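Vutwood Members' Forum — Digital Strategy and Operations
Topic 2681: Who should own digital work after the Uron rollout?
4 comments

watstead_ops
Our office at Watstead completed its move to Uron in January. Management now proposes a separate digital department with its own budget. I would welcome the views of members who have been through a similar change.

C_Macedo
I advise against it. At Vieira we kept a separate department for three years, and the sales and service teams came to regard online work as another group's duty. We have since placed those staff within the business units.
Conceição Macedo
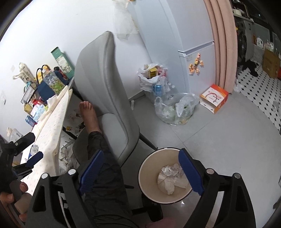
Who approves spending on digital tools at Vieira now?
The head of each business unit approves it, within the annual budget for that unit.

ledgerline
I must respectfully disagree with the previous member. A small central team protects standards. Without one, our units bought four reporting tools that could not share data, and the contracts were costly to end.

C_Macedo
The point on contracts is fair — we retained one central buyer for that purpose. My objection is to a separate strategy, with separate goals that the business units had no part in setting.

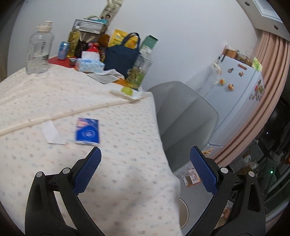
How long should a unit be given to prepare its own digital plan?
We allowed 90 days, and units with open supplier contracts were granted an extension.

watstead_ops
Thank you both. I will propose that planning remain with the units and that purchasing be handled centrally. I expect the finance office to object to the second part, as it currently signs all supplier agreements.

Shares: 3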